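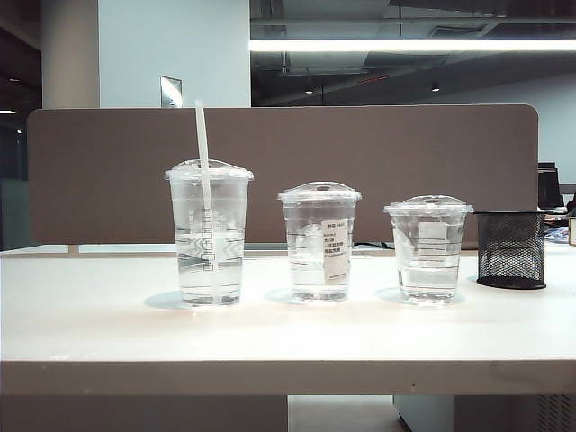 How much water should you drink on a long summer walk?
About half a liter an hour is where I start, and I bump it up when there's no shade.

I get asked that a lot since I started writing up my walks here, and I love that people ask, but what I really want to talk about today is the Etent loop, which I finally finished last week after three tries! Three! The first time I turned back for thunder, the second time I had the wrong shoes, and this time everything lined up and I was grinning like a kid by the second mile.

If you don't know it, the loop starts at the gravel lot past Hanon and climbs through pine woods for the first stretch. It's steady but never steep, and the ground is soft with needles, so your knees will thank you. Then the trees thin out and you're on the long open shoulder they call Flesemari, and oh, I wish I could just hand you that view. You can see the whole valley from up there, the river doing its big lazy bends, the grain elevator, the water tower, the little airstrip with its one orange windsock. I sat on a rock and ate a cheese sandwich and didn't look at my phone for a good long while.

The climb is 900 feet from the lot to the top of the shoulder. That doesn't sound like much, and on a cool day it isn't. On the day I went it was 94 degrees by early afternoon and there is not one tree on Flesemari, so please start early. I was at the lot before sunrise and I still wished I'd left sooner.

Now, the back half. Most people go up to the shoulder and come back the way they came, and that's a fine walk, but you miss the creek! The path drops off the north end behind a pile of stones (easy to walk past, I did it twice) and switchbacks down through ferns to a footbridge. The creek was low but moving, cold enough to make my feet ache, and full of those tiny dark fish that scatter when your shadow touches the water. I took my boots off and stayed much longer than I had planned.

After the bridge there's a stretch of old farm road with a fence on one side. The blackberries along there are still mostly red, so give them another week or two. Then it's back into the pines and down to the lot. I saw four other people all day, plus a very muddy spaniel.

A few things I'd tell a friend:

Wear real socks. The gravel on the farm road gets into everything.

There's no water at the lot. The tap by the sign has been shut off since May, so fill up at home. I like to put a bottle in the freezer half full the night before and top it off in the morning, and it stays cold well past lunch.

Eat something salty at the top even if you aren't hungry. I'm a pretzel person. Pickles are great too if you don't mind carrying the jar.

The county map still shows the old route across the pasture. Follow the yellow blazes and ignore it.

Afterward I drove into Hanon and stopped at Šindelář, the bakery on the corner across from the feed store, and got a poppy seed roll as big as my hand. They close at two, so the early start pays off there as well. I ate half of it in the car and the other half at the first red light. So good!

I want to go back in the fall when the shoulder grass turns gold, and maybe try it in the other direction, creek first. If any of you have walked it that way, tell me how the climb up through the ferns was. It looked pretty slick in places even this dry.

Posted August 20, 2026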